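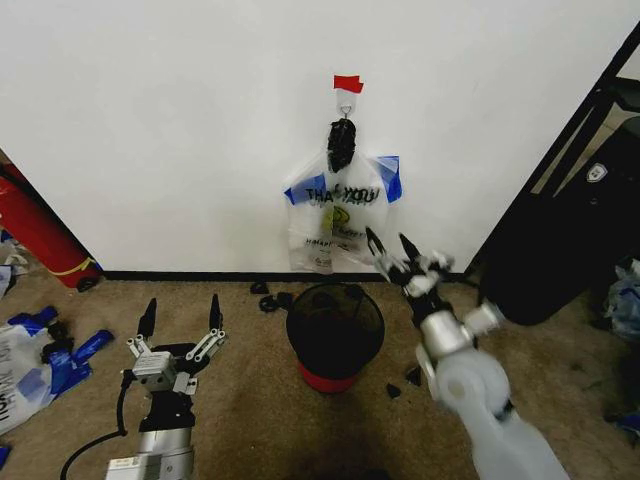

A two-arm cell at Drostside with a plastic shopping bag on a wall hook, part of the gripper comparison.

Home | News | Hardware | Grippers | Archive

Drostside bench compares two gripper controllers on hanging bags

Friday, by the hardware desk

Drostside has finished the first round of a comparison between two gripper controllers, one from Kamholm and one from Kiiskinen. Both were run on the same pair of arms with parallel-jaw grippers. The task uses a thin plastic bag hung from a wall hook above a mesh wastebasket.

Each controller was given 250 attempts. Kamholm's completed 200 and Kiiskinen's completed 176. Most failures on both sides were logged as slips at the first grasp.
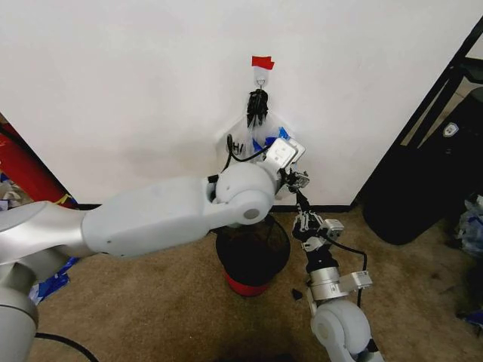
Runs in which the two wrists work close together were scored separately. Cable clearance at the wrist limited the approach angle, and the planner stopped the arms 7 times when the predicted distance fell below the set margin. Those stops were counted against neither controller.

Fingertips, camera position and arm speed were held constant. A second round in February will repeat the test with softer fingertips from Pendetti. Grip force settings will be published with those results.

7 comments | Share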